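How to Test Whether a Robot Can Do Your Chores (Before You Spend a Dime)

Posted 29th August

I get the same email every week now. Somebody has watched a slick clip of a machine tidying a desk or folding a shirt, and they want to know if they should hold off hiring a cleaner because the robots are almost here. My short reply is no, hire the cleaner! My long reply is the test below, which I've been using since December on every demo that comes my way, and which you can run at your own kitchen table in an afternoon.

What you need

One chore, a pencil, some paper and a pair of kitchen tongs for each hand. If you can borrow a proper pair of hand-held grippers, even better, but tongs will get you most of the way.

Step 1. Pick a chore that's smaller than you think

"Clean the kitchen" is about a hundred jobs wearing a trench coat. "Put the cap back on the pen" is one job. Start there. My favorites are capping a marker, closing a notebook, hanging a mug on a hook and getting one sock out of a pile (the sock is brutal, save it for later).

Step 2. Do it with your hands and write down every move

Go slowly. When I did the pen cap I was sure it was two moves, pick up and push on. Then I watched myself. I steadied the pen with one hand, rolled the cap in my fingertips until the open end faced the right way, felt for the rim, and pushed until it clicked. I never looked at it once. Write all of that down, including the bits your fingers did without asking you.

Step 3. Now do it with two fingers per hand

Pick up the tongs and try again. You'll find out fast which moves on your list depended on having a whole hand. Rolling something in your fingertips is gone. Feeling for an edge is mostly gone too. You can still get it done, but you'll set things down and grab them again from a new angle, and you'll start using the table as a third hand.

Soft and flat stuff is where I always come unstuck. A notebook looks like the easiest thing in the world until you want to lift just the one cover and not the pages with it.

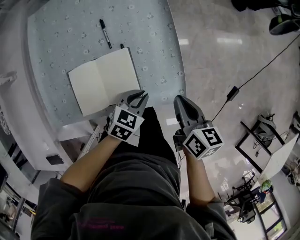
I like to begin with the spine at an angle, the way a notebook really ends up when somebody has been using it. Square it up neatly with the table and you've already done part of the robot's job for it. Same goes for the tablecloth. Leave it on! Cloth slides and bunches, and your house has cloth in it.

Step 4. Move everything and go again

Turn the pen around. Shift the book over. Sit on the other side of the table. A person barely notices, but plenty of machines that manage a chore nicely in one spot fall apart when the spot changes. When the folks at Josteo sent me their demo clip, the first thing I asked for was the same task with the objects moved. I'm still waiting.

Step 5. Score the demo

Go back to your list from Step 2 and play the clip alongside it. Put a check next to each move the machine makes by itself, a dash where a person set things up first, and a question mark wherever the video cuts. If you end up with more dashes and question marks than checks, keep your sponge handy for another year.

Next time I'll do the sock pile. Bring longer tongs.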